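## 3. Materials and Methods

### 3.1 Study sites and garment sample

Garments were drawn from two resale outlets, Colness and Parnum, and from one rental service, Bundo. The two resale outlets accept clothing by donation and by consignment. Bundo buys new stock and rents it for periods of one to four weeks. All three hang tailored items for display and for back-room storage, and none had a written rule on hanger type at the start of the study.

The full inventory available to us contained 1,294 tailored upper-body garments (blazers, suit jackets, sport coats and unlined structured jackets). We removed garments with visible moth damage, garments with altered shoulders, and garments for which the fiber content label was missing or unreadable. This left 422 garments. From these, 156 were selected for repeated measurement, stratified by cloth type and by garment weight. The remainder were measured once, at intake, and are used only in the cross-sectional analysis in Section 4.1.

Cloth type was recorded in five classes: smooth worsted, woolen, cotton twill, pile fabric, and knit. The pile class includes velvet, velveteen and corduroy. These fabrics were kept apart from other cottons because pile changes the way a crease can be seen. On a smooth cloth, a hanger mark appears as a ridge or a dent. On a pile cloth the same pressure flattens the tufts, and the mark is read mainly as a change in shade. Earlier work that scored hanger marks from flat photographs tends to treat the two as one defect, and we think this explains part of the disagreement among published severity scales.

Blazers at both resale outlets are often displayed over a shirt on the same hanger. We call this layered hanging. It adds weight, but it also places a layer of cloth between the hanger arm and the jacket lining. The net effect on the shoulder was not clear to us in advance, and layered hanging was therefore included as a factor (Figure 1).

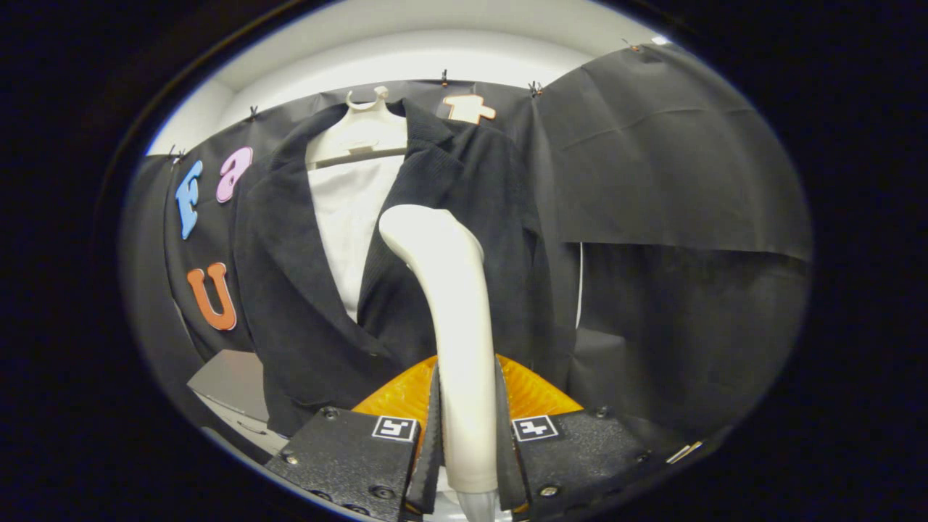
**Figure 1.** Layered hanging: black corduroy blazer over a white shirt on a single white plastic hanger.

Garment weight was taken on a bench scale after the pockets had been emptied. Shirts used in the layered condition were weighed separately. Where a garment had shoulder pads, pad thickness was estimated by pinching the shoulder between the plates of a caliper at a point 30 mm in from the sleeve seam, with light contact only. The same operator, N. Swanepoel, took all pad readings, as a short trial showed that two operators did not apply the same contact force.

### 3.2 Hanger types

Hangers were grouped by the shape of the shoulder contact and not by price or maker. The groups were: wire, narrow molded plastic, broad molded plastic, flat wood, and contoured wood. Padded hangers were present at Bundo in small numbers and were left out.

For each group we recorded arm width at the tip, arm slope, and the radius of the upper edge. The upper edge matters more than overall width. A hanger with a broad body can still have a sharp upper edge, and in that case the contact area is close to that of a wire hanger for the first few hours, until the cloth settles. Contact area was measured by laying pressure film over the arm, hanging a reference jacket for ten minutes, and scanning the film. Each hanger was tested three times with fresh film.

Whether a hanger had a lower horizontal bar was noted but not used in the models. The bar carries trousers where these are hung with the jacket, and matched suits were outside the scope of the study.

### 3.3 Shoulder distortion score

Distortion was measured in two ways. The first was a physical measurement of dimple height. A flexible profile gauge was laid along the shoulder line from the collar seam to the sleeve head, and the traced profile was compared with the profile of the same garment at intake. Dimple height is the largest outward departure from the intake profile within 60 mm of the sleeve seam, in millimeters.

The second was a visual score from 0 to 4, where 0 means no mark and 4 means a mark that can be seen from across a room under ordinary shop lighting. Scores were given by two raters who did not know the hanger group. Each garment was moved to a neutral torso form before scoring, so the raters could not see which hanger it had come from. Bunching at the collar or upper shoulder that disappeared when the garment was placed on the form was treated as a hanging artifact and did not count toward the score.

The form has one limit that should be stated. It is fixed in size, and garments at the ends of the size range either stretch over it or hang loose. Loose garments hide small marks. We recorded fit on the form as tight, normal or loose and entered it as a covariate in the visual score model only. The profile gauge readings were taken with the garment supported from the inside by hand and do not depend on the form.

For pile fabrics a third reading was added. The shoulder was lit from a low angle on the front side and then on the back side, and the width of the shaded band was measured in each case. The larger of the two values was kept. Corduroy posed an extra problem in that the wales already give a striped pattern under low light. For corduroy the band was measured across the wales, with its edges set where the contrast between ridge and groove first fell below that of the nearby cloth.

### 3.4 Procedure

Each of the 156 garments was steamed, rested flat for twelve hours, and measured. It was then assigned to a hanger group by block randomization within cloth type. Half of the blazers and sport coats in each block were assigned to layered hanging. Shirts were plain cotton or cotton blend with the collar buttoned, and the jacket was left open — a closed front button shifts load toward the neck and would have added a second source of variation.

Garments hung on fixed rails with a spacing of 80 mm. Closer spacing is common in retail, but contact between neighbors supports part of the sleeve weight and flattens the sleeve head. Measurements were repeated after one, two, four and eight weeks. The storage room was held at 20 °C and 55% relative humidity, with short departures during door openings. The humidity logger was replaced once, in September, after its battery failed, and the readings for that night are missing.

Handling was kept to the same sequence at each visit. The garment was lifted by the hanger hook, carried to the bench, removed by freeing one shoulder and then the other, and measured within ten minutes. Garments returned to the same hanger, facing the same direction. Any garment that was dropped or found off its hanger was dropped from later visits, and its earlier readings were kept.

### 3.5 Analysis

Dimple height was modeled with a linear mixed model with hanger group, cloth type, garment weight, layering and time as fixed effects, and garment as a random effect. Time was entered on a log scale after plots of the pilot data showed that most of the change took place in the first two weeks. The interaction between layering and hanger group was specified in advance. All other interactions are reported as exploratory.

The visual score was modeled with ordinal regression using the same terms, plus fit on the form. Agreement between raters was computed with weighted kappa, separately for pile and non-pile cloth. Where the two raters differed by one point the mean was used for plotting, and both scores were entered in the model. Where they differed by two or more, the garment was scored again by both raters at the end of the session.

Layered weight was handled in two ways. In the main model, the weight term is the total load on the hanger, shirt included. In a second model the term is jacket weight alone, so that the layering coefficient absorbs both the added load and any cushioning. Results from both are given in Section 4.3.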